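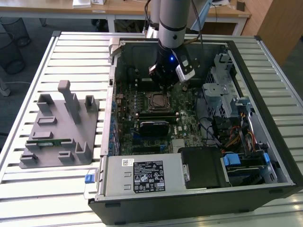
Agnes Haldane wrote in after the last gallery asking why we still bother with old towers at all, a new one costs what it costs and the old ones just sit in the hall closet humming. She says hers went to the curb in September and she hasn't missed it once.

Fair enough Agnes. Some of us like the insides.

Search the galleries
Enter keyword
Go

Inside the Box: Desktop Teardown Gallery
Posted November 2018

Quick one, posting on lunch. Teardown of the towers from the Brero office clearout, 108 machines, all on pallets, most with the dust still in. Doing them in batches of 20. Captions short, more when I get a minute.

Tower on its side, panel off. Always lay it flat first, boards are so much easier to read that way and you don't lose screws down the back.

CPU socket is empty, retention frame still there. Careful with an open socket. Dust cap on if you have one, a bit of clean card taped over if you dont. No thumbs in there.

Blue means pull, mostly. The release tabs on the drive cage are blue and so is the latch sticking out at the power supply end. Whoever picked that color, thank you. Saves hunting for a screwdriver.

Black, red, orange, yellow. Cable bundle by the drive bracket. Take a picture of your own before you unplug anything, then another one closer in. You will think you'll remember which went where. You won't.

Label on the power supply. READ IT before you order a replacement. Check the connectors too, and the shape, a lot of office towers won't take a standard size unit. Had one come back from Ignacio that had been wedged in with foam.

And dont open the supply itself. Ever. Not for a fan, not for a coin that fell in. It goes in the bin marked PSU and that's the end of it.

Memory: black slots in a row under the socket. Both clips back before you lift, straight up, hold the edges. Matched pairs stay together in one bag please!! Sorting the Trudosik lot took a whole afternoon becuase they were loose in a shoebox.

Drive brackets. Bare metal, perforated, and the cut edges on that sort of bracket will open a knuckle. Gloves for the bracket, gloves off for the little connectors.

Where it all goes

Boards get tested and shelved by socket. Good drives are wiped, twice, then reused. Bad drives get drilled. Cases nobody wants go for scrap steel, last load was 700 pounds and paid for pizza plus a new bench mat.

Shelf count for anyone asking: 3,000 sticks of memory, tested. No we can't mail single sticks, sorry. Pickup only, bring the model number of your machine or a photo of the board.

Still looking for: drive trays with both tabs intact, short screws (the coarse ones), side panels without stickers. Leave a note with whoever's on the front desk.

Next batch when the shelf clears.

Recent galleries
Trudosik memory sort, before and after
Jirkisora laptops: hinges, hinges, hinges
Ignacio returns pile
Fans we cleaned and fans we gave up on
Brero clearout, pallets arriving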